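Vomatico Recalls Finger Pads on Hand-Held Grippers After Grip Fault

GORNMONT, Friday, July 29, 2022 — Vomatico is replacing the finger pads on 299 hand-held grippers after users reported jaws that kept closing once the trigger was let go. We have the cause, we have a fix, and we are very glad to say the first new pads leave our Gornmont shop this week.

The fault showed up during tabletop work with fruit and vegetables, the kind of everyday picking our users do for hours at a stretch. A jaw that closes a little too far will bruise soft fruit. It can also pinch a fingertip, and two users told us it had. Neither needed treatment, but we treat any pinch as a safety matter. 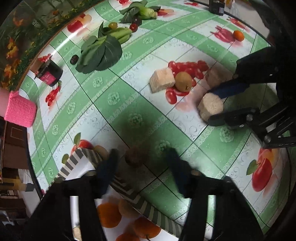
Lutfa Mondal and her test group at Proneneck traced the trouble to a batch of pad adhesive that creeps under load. As the pad slides forward it catches the opposite finger, and the return spring can't pull the pair apart. The group ran 549 grip cycles on soft and firm produce before the fault came up on the bench — and then they got it to repeat the same afternoon, which made everybody's week.

"I wanted to see it fail in front of me, and it did," said Mondal. "Small round fruit was the worst. A block of sponge hardly bothered it."

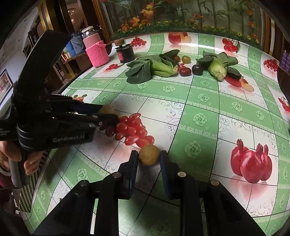

The new pads are held by a screw as well as glue. Kavinda Rathnayake, who runs service at Vomatico, has fitted 50 sets so far and says a swap takes one small screwdriver and a few minutes.

Owners of Ardeleanu series grippers should look at the serial plate. Numbers ending in K or L are affected. Please stop using those units, unplug the cable and keep fingers clear of the jaws. Replacement pads are free, and units can be sent in or fixed on site. So far 173 owners have answered our notice, and we thank every one of them, especially those who mailed back the old pads. Units with other endings are fine to use.

We plan to publish the full test report in October.

Contact: Vomatico Service Desk, Gornmont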